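Plundville Residents' Association
Members' Forum > Shared Facilities > Common Room and Kitchen
Topic: Crockery left on the common room table, and proposed storage arrangements

S_Essien (Facilities Secretary)
Posted in December, 09.10

Members are reminded that the long cupboard in the common room kitchen is to be repainted, and that its contents must be put elsewhere for the duration. The crockery has been brought out to the table for sorting. I should be grateful for comments on the following before labels are printed.

1. Metal bowls to go on the bottom shelf of the Otico unit.
2. Plates to be stacked by size on the middle shelf.
3. Glass dishes to be kept apart from everything else, on the top shelf.

The checked tablecloth is to remain in place while sorting continues.
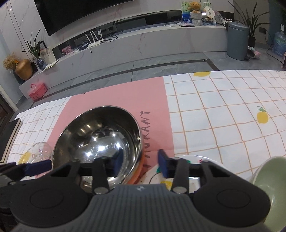

The association holds 665 items on its kitchen inventory, and the last full check found a number of entries which no longer correspond to anything in the building. Members who have lent pieces of their own are asked to reclaim them before the labels are fixed.

Selorm Essien

culvert_lane
Posted 09.42

I have no objection to points 1 and 2. With regard to point 3, I would ask that the top shelf be reconsidered. Several members cannot reach it without the step, and glass is the last thing one would wish to lift down at arm's length.

AIssahaku
Posted 10.15

I must support the original proposal. The glass was on the lower shelf of the old cupboard for two years and we lost 5 dishes in that time, all of them to the steel bowls being pushed in beside them. The trouble was mixing the two materials. Height did not come into it.

Ayuba Issahaku
Flat 6

culvert_lane
Posted 10.31

With respect, Mr Issahaku, those are separate questions. The glass may be kept by itself on the middle shelf and the plates moved up. Plates are no harder to lift from a high shelf than glass, and a good deal less likely to slip.

AIssahaku
Posted 10.50

Plates are in use every day. The glass comes out for the summer lunch and the Agbenyega supper. It is ordinary practice to put the least used items highest.

hallkeys
Posted 11.26

May I raise the matter of stacking? The draft labels I was shown say "glass, stack of 6". The patterned glass with the beaded edge does not sit well in a stack. The raised work on the underside catches on the piece beneath, and the small coloured flowers and fruit are likely to suffer if they are rubbed. I would propose a plate rack, so that each piece stands on its edge.

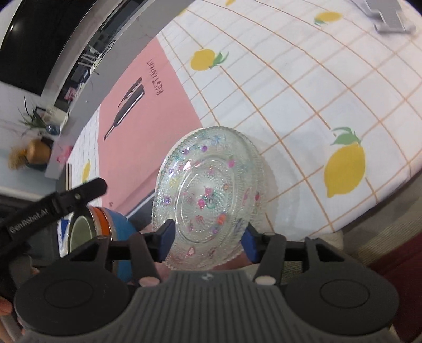
A rack would also allow a person to take one out without disturbing the others. Culum supply a wire one which fits a standard shelf, and I believe the coating is soft enough for glass. I do not know the present price.

S_Essien (Facilities Secretary)
Posted 11.58

I thank hallkeys for the suggestion. There is money left under kitchen sundries and a rack could be bought from it without a vote. I would need the depth of the shelf, if someone passing through could measure it.

On the question of height, I am inclined to leave the glass at the top for the present.

northstair
Posted 12.20

I do not see the need for a rack. A sheet of kitchen paper between each piece serves the purpose and costs very little. My mother kept pressed glass in that manner for most of her life.

hallkeys
Posted 12.37

Paper is satisfactory in a private household. In a shared kitchen it is taken out once and never put back. The same was tried with the serving platters.

culvert_lane
Posted 13.05

I wish my objection to the top shelf to be recorded. If a rack is bought, the pieces will stand taller than they would in a stack, and a person of my height will be reaching for the rim of a plate that cannot be properly seen. I ask that the step be kept in the kitchen and not in the boiler cupboard.

S_Essien (Facilities Secretary)
Posted 13.22

The objection is recorded. The step will be moved to the kitchen this afternoon.

AIssahaku
Posted 15.48

I have measured the top shelf of the Otico unit. The depth is 31 cm to the back panel, less the lip at the front. Could hallkeys confirm whether the Culum rack comes in a shorter length, as the bracket on the left takes up some of the width?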